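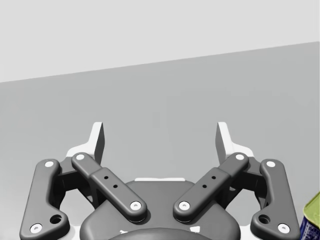 Tenants at Skuslow reported that the side stairwell door has not latched since April, and asked that the repair be listed as urgent. The request is accepted and appears under item 3.

FIRE AND EXIT SAFETY CHECKLIST
Property: Skuslow Building, Bech Street entrance
Inspection date: September 20, 2022
Reference: 246

1. Exit signs lit on all floors
Result: Pass
Comment: The sign on the second floor is dim. Replace the lamp at the next service visit.

2. Corridors and landings clear
Result: Fail
Comment: Boxed paper was stored on the rear landing outside Suite 16. The tenant was told to remove it the same day.

3. Stairwell doors close and latch
Result: Fail – urgent
Comment: The side door closes but does not latch. The closer arm is worn and the strike plate is bent. Render Door Service has been asked to replace both under work order 668.

4. Fire extinguishers in place and charged
Result: Pass
Comment: All tags are current. The bracket beside the mail room is loose and should be tightened.

5. Emergency lighting
Result: Pass
Comment: Lights stayed on for the full test period.

6. Alarm panel
Result: Not tested
Comment: The panel is covered by the Triledness maintenance agreement. A copy of the latest test report must be sent to the building office.

Reinspection of items 2 and 3 is required within six working days. The side stairwell remains open for use as an exit – the door must not be wedged or tied.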